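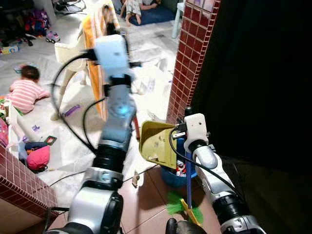 Step 1. Set a keep-out zone before the arms move

Open the Windau planner and load the file for your house. In our test home in Inanville, a baby lies on the floor of the next room while the robot holds the dustpan at the doorway, so the zone comes first. Choose "Person, floor level" and set the margin to 200 cm. The default is made for standing adults and it is too small.

Then limit the speed of both arms to level 2. Save, and start the planner again — the old margin stays in memory if you only press Reload.

Step 2. Give each arm its tool

The dustpan goes low over the floor on the left arm, and the broom belongs to the right arm. Put the bucket between them. In the tool table, write the dustpan as number 7 and the broom as number 11. If you exchange these numbers, the planner will make the stroke in the wrong direction.
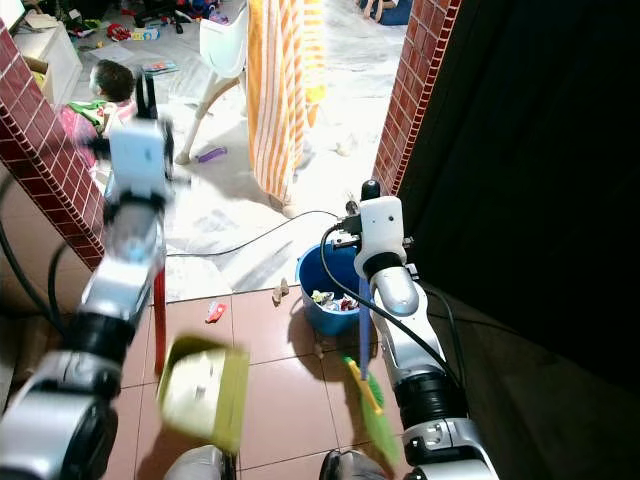 Perception settings

Small scraps on reddish-brown tiles are difficult for the detector when the floor is in shadow. Raise the exposure one level and run the Drondgate filter again. Mark the cables on the floor as "obstacle", never as "debris".

Lieven Bakker, 18 July 2023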